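Kuvora 402 Inline Water Sampler

Prumico Field Equipment
Stormwater and source water monitoring

The Kuvora 402 collects water from storm drains, creeks and recharge ponds on a schedule you set, and it keeps going when the weather gets ugly. We love this little machine! It holds 26 bottles in a ring, and a full change of bottles can be done with gloves on (we tried it in sleet, twice).

Our first long run was at the Seltutska outfall, where the district wanted samples from the very start of each storm. That first flush is where most of the oil and road grit turns up, and it's easy to miss if somebody has to drive out and catch it by hand. The Kuvora starts on a rise in water level, so it was already filling bottles while the crew was still finding their boots.

"I set it up in September and went back to my other sites," says Colton Ross, who looks after monitoring in the Chowdary basin. "It ran for nearly 7 weeks on one battery."

What's in the box
Sampler body with locking lid
26 bottles with caps
Intake hose and strainer
Level sensor with 4 mounting clips
Battery and wall charger 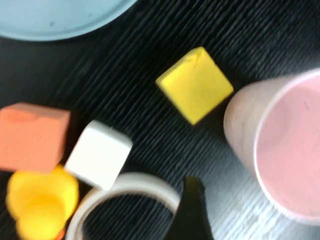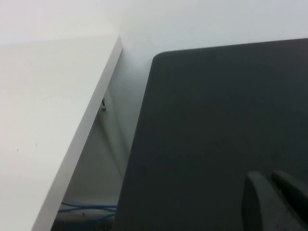
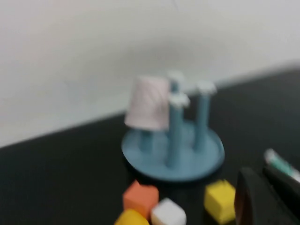
The intake hose comes in two lengths. Pick the longer one for deep manholes, and keep the run sloping down toward the water so it drains between samples. Spare strainers are sold singly, and they fit the older Kuvora models too.

Page updated 2024-10-25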